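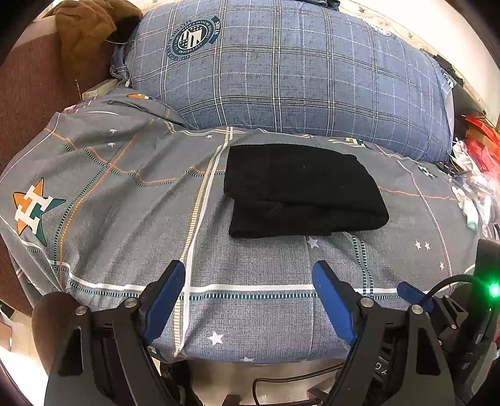
Branwood House laundry and linens meeting, February

Minutes by me, Luana Fagundes, since I lost the draw again!

We got going at 7:15 with tea and the last of the ginger cookies. The notes from last time were fine, apart from me spelling Bunnag wrong twice (fixed now, sorry).

Folding. We spent ages on this one. Dark clothes keep going back to rooms in one heap, so from now on they get folded and left on the bed, in front of the pillow, where people will see them. I asked if a thick bundle is okay or if we want it flat and neat -- thick is okay. Lint on black things came up too. We agreed to buy one more lint roller and keep it by the dryer.

Bedding. Pillowcases and covers don't have to match. Plaid with team stuff is fine, stars with stripes is fine, and I was very happy about that because mine never match. Covers should be pulled up in the morning, but wrinkles are allowed.

Money. The linen jar has $125 in it. Bunnag wants $4 a load for the big comforters, and Palline still does them for less if we drop them off before noon, so we're trying Palline first.

Lost socks. Long talk, no decision. The bag stays on the hook.

To do: I'll get the lint roller and call Palline. Everybody else, please check your pockets before the wash!

We finished at 8:05.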